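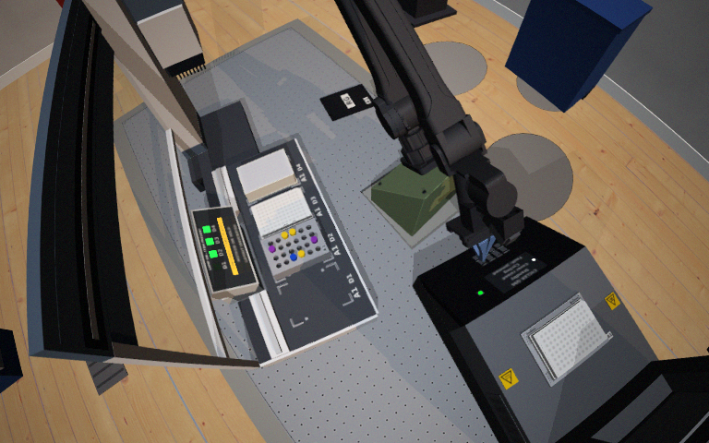 Progress report to the Dombridge fund, second period

Project: Safe well water in the villages of Sastonow and Larkov

In this period we visited 70 households, 14 more than in the first period. Most of the visits were in Larkov, where the road was open again from April. In Sastonow we could work only in the lower part of the village, and the upper part is moved to the next period.

From each well we take two bottles. One stays with us and the other goes to the laboratory in Holanda on Wednesday with the morning bus. The results come back after nearly 7 days. This is slower than we wrote in our plan, and we have asked the laboratory if a second delivery day is possible. They did not answer yet.

The families receive their result on paper, in simple words, together with advice on boiling and on cleaning the well cover. Many people asked also about nitrate — this was not in the first plan, but we would like to add it if the fund agrees.

Spending is inside the budget, except for transport. Fuel became more expensive and we had to rent a car for 2 trips when our own was in repair. We covered the difference from the printing line, where we had money left. The receipts are attached in a separate file.

For the next period we plan to finish upper Sastonow, repeat the test at the wells with a bad result, and hold one evening meeting in the Larkov school. We ask for your decision on nitrate before we order the new bottles.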